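Visit to the Trullonham Robotics Laboratory: Report of the Delegation

In March, members of the Technical Education Board of the Juvberg district visited the manipulation laboratory at the Trullonham Institute. The visit lasted from 9:30 in the morning until mid-afternoon and consisted of a briefing, a tour of the two main rooms, and a working session on the laboratory's recent research. This report records what the delegation saw and was told. It will be circulated to member colleges before the summer planning round.

Arrival and briefing

The laboratory occupies the ground floor of the Vahidi Building, on the north side of the campus. Visitors sign in at the porter's desk and are given a short safety talk. Closed shoes are required in the hardware room, and bags must be left in the lockers outside.

The opening briefing dealt with a question that has occupied the group since the start of its present funding period: how far can a robot control program be judged in simulation before it is tried on a physical arm? Tests on hardware are slow. An operator has to put every object back by hand after each attempt, and small differences in placement make it hard to compare one program with another. A simulated test can be reset in a moment and repeated from exactly the same starting layout.

The difficulty, as our hosts explained, is that a good score in simulation has often been a poor guide to performance on the real machine. The group's method, which it calls Venex, is an attempt to make the guide more dependable.

The method

Venex does not try to make one simulated room match one real room in every detail. It generates a large set of layouts in which the objects, their positions and the surface finishes are varied, and it runs each control program through the full set. Programs are then ranked by how steadily they perform across the variations. A program that does very well in a few layouts and fails in the rest is placed below one with a lower peak and fewer failures.

The set shown to us contains 1,302 layouts. They are divided into 20 families according to the kind of task, such as reaching past one object to grasp another or picking a thin item from a patterned surface. The second of these drew a good deal of discussion. Thin items are hard to separate from a veined or grained background, and the group considers this one of the more useful sources of difficulty in the set.

The hardware room

The delegation spent the late morning in the hardware room, where programs ranked by Venex are tried on a physical arm. We observed one trial from behind the marked line. Staff were careful to say that a single trial shows very little, and we report no outcome from it.

Of the 13 programs compared so far, the order given by Venex and the order found on hardware differed in 2 places. Both differences were between neighbors in the ranking. The group regards this as encouraging but wishes to repeat the comparison with a second gripper design -- a step planned for the autumn.

The simulation room

After lunch we moved upstairs to the simulation room, a quiet office with eight workstations. Members were invited to page through layouts and to suggest which they thought would cause trouble. Opinions were divided, and the exercise proved a good way to start a conversation between those of us with workshop backgrounds and those from computing departments.

One layout was used for most of the session. The arm is mounted on a dark pedestal beside a long marble-patterned counter, with its two-finger gripper pointing down over the rear part of the surface. A thin grey rod lies near it and is easily lost against the marble. The other items include a yellow-handled knife, a white knife and two bottles of quite different shape, so that a program told to fetch "the knife" must be given more to go on.
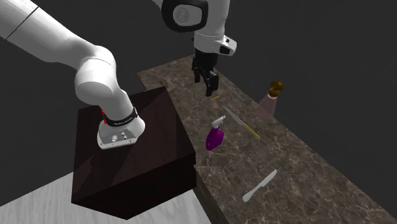

Questions raised by members

Members asked how much computing equipment a college would need to run a smaller version of the set. The reply was that a single family of layouts can be run on an ordinary teaching workstation if the group is willing to leave it overnight. Rendering takes up most of the time, and lower picture quality may be acceptable for classroom use.

A further question concerned the choice of objects. The laboratory began with household items for practical reasons, and it would welcome lists of workshop tools from colleges that wish to contribute. Soft materials, such as cloth and cable, are not yet covered.

Matters for follow-up

The laboratory has offered to share one family of layouts with member colleges, together with the written instructions used by its own new students. Colleges wishing to receive these should notify the Board office by the end of May. A return visit will be proposed once the work with the second gripper is complete.

The Board thanks the Trullonham Institute for its hospitality and for the time its staff gave to our questions.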